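Sermon Listening for People With Dishes to Do
Household tips, Sep 8, 2018

My church in Lilport put its sermons on an app in March, and I have since heard nearly all of them with my hands in a sink. A few things I have learned.

Download before you start. Streaming over the kitchen wifi goes fine until the microwave comes on, and then you lose the second half of Romans.
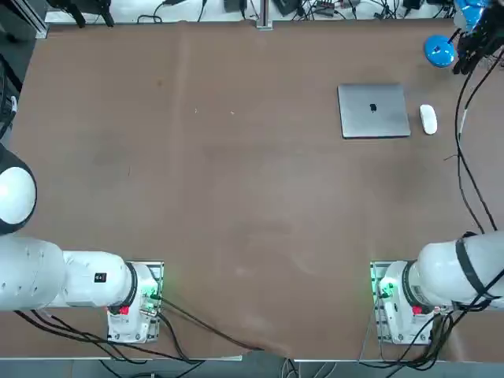 Put the phone in a dry mug. It makes the preacher louder and a little more hollow, which suits the minor prophets. Check that the mug is dry. Josée Chisholm did not, and her phone now lives in rice.

Match the sermon to the chore. Ironing takes 40 minutes, so it gets the guest speaker. Wiping the stove gets a psalm. Abilio Arroyo saves Revelation for the oven, and I see his point.
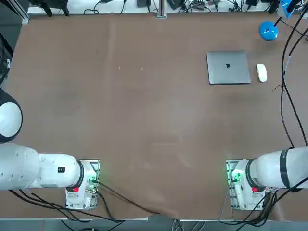
Keep the notes page away from the wet end. I write mine on index cards and stand them in the toast rack. If you take notes at a table, wipe it first and let it dry, or the ink will wander. A brown top with scuffs and a pale worn patch through the middle is perfectly good for this, and you can stop apologizing to guests for it.

Set the sleep timer if you listen in bed. I woke up 3 sermons later with firm opinions on tithing and no idea where I got them.

Share one link a week. My sister has asked me to mention this.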